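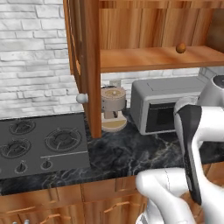
Hellus releases its kitchen planner, and leaves the hard part for later

Hellus has put out the first public version of Panyasiri, a planning package for robot arms that do household chores. The company says it lets one arm work through a kitchen job from a single typed request, such as putting away an item and shutting the cabinet afterward. The release covers the planner, a set of simulated kitchens and a tool for replaying runs. It does not cover any results from a real kitchen.

That gap matters more than the launch page lets on. Panyasiri was built and tuned in simulation, where a cabinet door swings on a perfect hinge and the software can be told exactly how far open it is. Doors in older apartments sag and stick. An arm that pulls on one has to notice that it isn't moving as planned and do something about it, and the release notes give that problem two sentences.

The software splits a request into short steps, checks each one against a model of the room, then works out an arm path that avoids the counter, the appliances and any open doors. If a step fails, it tries again from a new starting pose. After three failed tries it stops and reports an error. Hellus calls this recovery. Plenty of people who run robots for a living would call it a retry loop, and retry loops have been around for a long time.

The company does claim one clear gain. Planning a full chore now takes nearly 6 seconds on a desktop machine, it says, and the old version was slow enough that most users worked out their plans ahead of time. No test setup was published with that figure, so there is no way to tell how cluttered the rooms were or how many plans were thrown out along the way.

Perception is the other soft spot. By default the planner reads object positions straight from the simulator. Anyone who wants to feed it camera data has to go through Gromari, a separate module that Hellus lists as experimental and that handles only two types of depth camera. Small shiny things and dark counters are hard on depth cameras, and the Gromari page says nothing on either.

There is useful work in the package all the same. The replay tool shows which check blocked a step, in plain language, and that alone could save teams a lot of digging through logs. The kitchens load without extra setup, and the door and drawer models can be edited by hand, so a patient user could add some of the friction that Hellus left out.

Flukex, which sells a competing planner, said it would add support for the Hellus kitchens so that both products can be run on the same chores. It did not say when.

Hellus says trials on a physical arm are planned and that it will share the outcome in the spring. It would not say whether failed runs will be part of what it shares. Panyasiri is free for research use, and the company has not set a price for a commercial license.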